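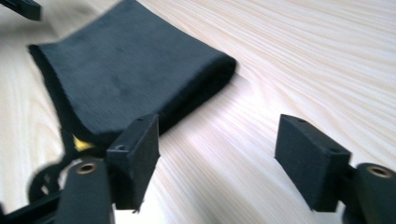
The dark cloth on the table, with a bit of yellow under it.

In March I decided that I will fold one thing every evening, before I make tea. It sounds very small, and it is small, but our apartment in Skadby has only one closet and four drawers, and for a long time I was putting soft things wherever there was a hole. Scarves, pouches, napkins, the bags that other bags come in. If I needed one of them I took out everything and put back everything, in a worse order.

The dark things are the most difficult for me. Navy and black look the same in the evening, under the lamp in our kitchen, so I carry them to the table near the window. The wood there is very pale and I can see the edges of the cloth well. On the sofa, which is gray, I can't see anything.

With thick fabric I learned to fold less. My first idea was to make everything into a perfect small square, like my aunt does with her towels, but thick cloth does not want to be a small square. It becomes round at the fold and opens again by itself. Now I fold one time, press it with the flat hand, and leave it. Some wrinkles stay on the top. I don't iron them.

Leen Sabbagh, who lived with me when we were students, gave me the other advice I use: leave a little color outside. A corner, a ribbon, anything bright. Then you can find the thing in a full drawer without lifting the pile. I have sewn 11 pieces of ribbon until now, mostly yellow because I had a long roll of it from Calville, the fabric store that was next to the post office. The roll cost 25 crowns and I think it will last longer than the drawers.

What I still don't have is a good place for the wool hats. They are too big for the top drawer and in the bottom one I forget them. I tried a shoe box on the closet shelf – it fell two times. If you have a solution for hats, please write it to me, but not vacuum bags, I don't like the noise.

Next I want to begin with the kitchen towels.

Contact | © Asger Snorradóttir | Back to top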